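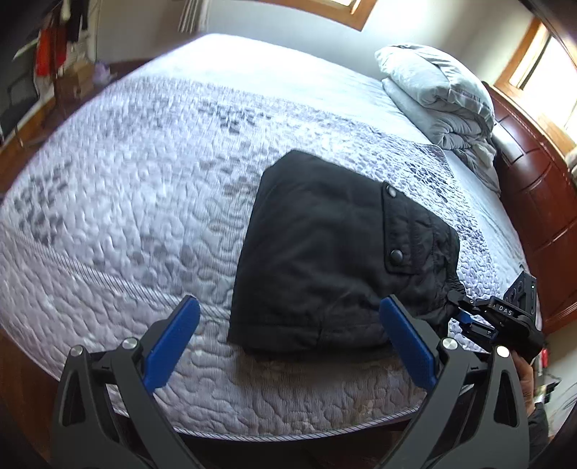 Pikmont Outerwear Alterations and Repair Department

Print this page | E-mail this page

About the Department

The Outerwear Alterations and Repair Department is one of four departments of Pikmont, a clothing services company with workrooms on Carbone Street and a receiving counter in the Netholm Arcade. The department accepts coats, jackets, vests, capes and rainwear for men, women and children. It carries out alterations, replaces linings and closures, and repairs damage to the outer fabric where the fabric allows it.

The department was formed when the company divided its original tailoring room into separate sections for formalwear, knitwear, leather goods and outerwear. Before that time, a winter coat and an evening gown would often wait on the same rail for the same pair of hands, and coats tended to wait longest. Each section now has its own staff, its own machines and its own schedule. Outerwear occupies the second floor of the Carbone Street building, including the former fabric store at the rear, which has been fitted out as a pressing room.

Vittoria De Luca has been Head of Department since the division. She trained as a coat maker and worked for several years in pattern cutting before joining Pikmont as a senior fitter. She is responsible for all work accepted by the department and personally approves every estimate that involves recutting a shoulder or replacing a full lining.

Work We Accept

Most of the garments received by the department need one of a small number of services. Sleeves are shortened or, where there is enough fabric in the hem, lengthened. Side seams are taken in or let out. Zippers are replaced in full, or the slider alone is changed when the teeth are still sound. Buttons, toggles, hooks and snap fasteners are reset or matched. Pocket bags, which wear through well before the rest of a coat, are remade in a heavier cotton.

Linings form a large part of the department's work. Last year the department completed 1,642 orders, and of these 434 involved a partial or complete relining. Clients may choose from the lining books kept at the Netholm Arcade counter or supply their own fabric. Fabric supplied by the client should be washed or dry cleaned, according to its type, before it is handed in. The department cannot be responsible for shrinkage or loss of color in fabric it has not sourced.

Padded and quilted garments are accepted throughout the year. These require some additional time, as the filling must be secured along the working line before any seam is opened. Down-filled garments are handled at a separate table with its own extraction, and the department asks that clients state the filling on the order form if the care label has been removed. A small tear in a padded garment can usually be closed from the inside with a backing piece. Larger tears may need a visible panel, and in that case a sample of the proposed fabric is sent to the client for approval.

Wool coats with moth damage are assessed individually. They should be placed in a sealed bag before they are brought to the counter, and staff will provide a bag on request. Reweaving is offered on plain and twill weaves only. It is slow work, priced by the area to be covered, and a client may find that a well-placed patch or a band of trim is a more sensible choice for a coat in daily use.

Work We Do Not Accept

The department does not dye garments, and it does not renew waterproof coatings on garments whose inner membrane has begun to peel. It does not work on protective clothing used for motorcycling, firefighting or industrial purposes, where a change to a seam may affect a safety rating. Fur is referred to outside specialists. Leather and suede coats are passed to the Leather Goods Department on the ground floor, although a leather collar or cuff on a cloth coat may remain with Outerwear.

The department will not remove or replace a maker's label in order to change the apparent origin of a garment. Labels that must be taken out during relining are sewn back in their original position, or returned in an envelope if the client prefers.

How an Order Proceeds

Garments are received at the Netholm Arcade counter from 9:30 a.m. to 6:00 p.m. Fittings are held at Carbone Street by appointment. Clients attending a fitting are asked to wear the clothing they would ordinarily wear beneath the coat, including a sweater or suit jacket where relevant, and the shoes they would ordinarily wear with it. A hem marked over flat shoes will not look the same over a heel.

At the counter, each garment is examined with the client present. The pockets are emptied, existing faults are written on the order form, and a cloth tag is attached to the hanging loop. The client keeps the lower half of the form. The garment then travels to Carbone Street in the afternoon delivery, where it is measured again before any stitching is opened. If the second examination reveals damage that was not noted at the counter, the department contacts the client and work is held until a reply has been received.

A written estimate is provided for every order. Estimates are valid for one month. Where the final cost would exceed the estimate, no further work is carried out without the client's agreement. Simple orders are normally ready within two weeks and relinings within four. From October through December these periods are longer, and the current waiting time is posted at the counter.

Completed garments are pressed, inspected by a member of staff other than the one who did the work, and returned to the counter on a shaped hanger. Clients are encouraged to try the garment on before leaving. Any adjustment that falls within the original order is made without charge if it is requested within 30 days.

Staff and Training

The department employs fitters, machinists, hand finishers and pressers. All fitters have completed the company's internal fitting course, and each machinist is trained on at least two types of machine, so that the absence of one person does not hold up a whole category of work.

Two apprentices are taken on each June. The apprenticeship lasts two years and covers hand sewing, machine sewing, pressing, fabric identification and basic pattern cutting. The first months are spent almost entirely on hand sewing - buttonholes, hems, felling of linings - and apprentices do not work on clients' garments until their practice pieces have been approved by the Head of Department. Practice coats are made up in Soltden cloth, a medium-weight wool woven for the company, which presses well and shows a crooked stitch very plainly.

Apprentices also spend a period at the Netholm Arcade counter. The department considers this an essential part of the training. A fitter who has listened to clients describe what bothers them about a sleeve is better prepared to understand a form that reads only "sleeve feels wrong."

Materials and Stock

The department keeps a stock of 344 lining fabrics, together with interlinings, shoulder pads, zippers, tapes and threads. Buttons are stored by size and then by color. The collection includes about 200 older styles that are no longer made, most of them saved from garments that could not be repaired or bought from shops that were closing. These are offered to clients at no additional cost when a single button is needed to complete a set. Full sets are not sold.

Offcuts of wool and lining are sorted each month. Larger pieces are kept for patches and pocket bags, and smaller pieces are used by the apprentices. Clients who would like the remnants of their own fabric returned should tick the box on the order form.

Records and Storage

Measurements taken at a fitting are kept on file for five years and may be used for later orders at the client's request. They are not shared outside the company. A client may ask for a copy, or for the file to be destroyed, by writing to the department.

Finished garments may remain at the counter for 60 days free of charge. After that time they are moved to Carbone Street and a storage fee applies. The department does not offer seasonal storage, but the company's Knitwear Department accepts wool and cashmere garments from April onward, and coats may be included in the same order by arrangement.

Contacting the Department

Questions concerning an existing order should be directed to the Netholm Arcade counter, with the number printed on the lower half of the form. General inquiries, including inquiries from theaters, schools and uniform suppliers, may be addressed to the Head of Department at Carbone Street. Letters describing a garment should mention the fabric, the approximate age if known, and any earlier repairs.

Filed under: About Pikmont > Departments > Coats & Outerwear

Print this page | E-mail this page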